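Notebook, Cudent sim group
Entry: 30 April 2025
Topic: does the wrist view help when the target is off the table?

Picked up where the last entry stopped. Scene loads without the contact warnings from before the mesh cleanup. The dining layout stays as is for this round: arm on its pedestal at the far end of the table, plate near the left edge, chair pushed up to that edge, gray block on the chair seat. Policy under test is the Suvov checkpoint. The older Shezi checkpoint is the baseline. Same start pose for both, gripper empty and pointing down. 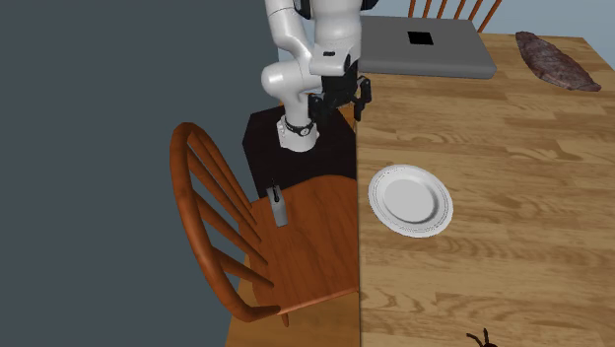
Page last changed: 30 April 2025, by Zodwa Nel

Question for this round. Both checkpoints were trained almost entirely on tabletop targets. When the instruction names the block on the seat, the goal height is below the table surface and the straight path runs close to the table edge. I want to know whether failures come from not finding the block or from not reaching it. Success rate alone mixes the two.

Method. 1000 episodes per checkpoint, split evenly between two conditions:

Condition A — fixed camera and wrist camera both on.
Condition B — fixed camera only, wrist input replaced with a constant gray image at the same size.

Block pose is randomized over the seat, yaw free. Plate, chairs and the rest are held fixed. Textures and lighting are not randomized in this round; that comes later. Each episode is scored twice. "Located" means the gripper center passes over the block footprint at any height. "Reached" means the fingers close with the block between them. Episodes end on a table collision, on a chair collision, or at the step limit.

Numbers, Suvov, condition A: located 98 percent, reached 70 percent.
Suvov, condition B: located 70 percent, reached 35 percent.
Shezi runs are still in the queue. I will not compare until they are in.

First reading. In A the policy nearly always gets over the block, so search is not the main problem there. The loss is in the descent. I replayed a batch of the failures and the common pattern is a descent that starts too early, while one finger is still over the tabletop. The arm then either touches the edge or stalls above it. The policy seems to carry a table height prior into a place where there is no table.

In B both scores drop, and half of the located episodes end in a reach. I do not want to read much into that ratio. A constant gray image is far from anything in training, and part of the drop may be the policy reacting to a strange input, separate from the missing information. A fairer ablation would be a checkpoint trained without the wrist stream. Hudwood has the compute for it if we ask early.

Checked the wrist camera for blind spots. The gripper body takes up the lower part of the view and hides a good deal of the plate. The seat and the gray block are in view above it, with the table edge running diagonally across. So the edge is available to the policy during the approach, at least from this pose. Whether it uses the edge is another matter.

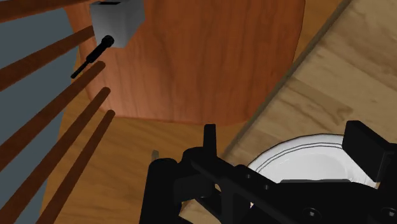
Zodwa Nel: I would not blame the height prior yet. Your reset puts the gripper close to the table corner, so an early descent clips the edge whatever the policy believes about height. Move the start pose out over the seat, rerun condition A, and see if the gap between located and reached closes. Also log the finger clearance to the edge at every step. The collision flag alone is too coarse.

Fair point on the start pose. Added a second reset with the gripper over the seat, same joint limits, same seeds for the block pose. Clearance logging is in, written per step next to the joint states. It slows the rollouts a little but not enough to matter.

To do:
Rerun Suvov A with the new reset.
Finish Shezi A and B with the old reset, then the new one.
Write to Hudwood regarding the no-wrist checkpoint.
Fix the step counter. It resets on replay and the plots come out shifted.

Config saved under seat_block_r2. Do not overwrite r1, the numbers in this entry come from it.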